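Print this page | E-mail to a friend
16 shares | 5 comments

Trellside pull-out drive housing: a keeper

I've got a soft spot for anything that saves me from crawling under a desk with a screwdriver, so I was always going to like the Trellside. It's a plain plastic housing for hard drives, and each drive sits in its own blue carrier. You screw the drive to the rails once, slide the whole lot in, and from then on swapping is a matter of pulling one out and pushing another home.

And it's lovely to use! The rails guide the drive in nicely (my old Zamex used to let them wander, and you had to jiggle about hunting for the connector), and there's a firm, reassuring bump when it seats. I back up a lot of video, so drives go in and out of mine all week, and after 328 swaps by my tally sheet the carriers still run as smoothly as they did in August.

I like the blue as well. It sounds daft, but on a shelf full of grey and black boxes I can spot a carrier straight away.
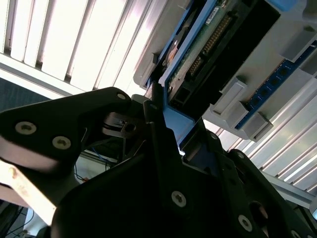
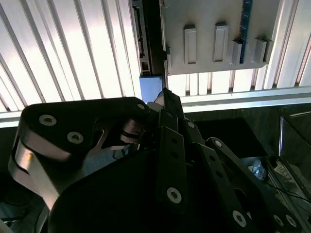
Grumbles? Well, the screws supplied are tiny and there are no spares, so fit the drives over a tray or a tea towel. The instructions are one folded sheet with drawings the size of a stamp – I gave up on them and managed fine. I'd also have liked a label strip on the carriers. Masking tape does the job for now.

Spare carriers are sold in packs of 2, and I've already ordered another pack. Very happy with it.

Was this review useful? 717 people said yes

Comments (3 of 5 shown)

gritstone: Do the carriers from the older model fit? I've a drawer full of them.

plumduff: Mine don't, gritstone, the rails are a bit wider on the new one. Annoying, but it does run better.

Seten_user: Moved over from a Mak housing on the strength of this. Agree about the screws, lost one in the carpet on Monday!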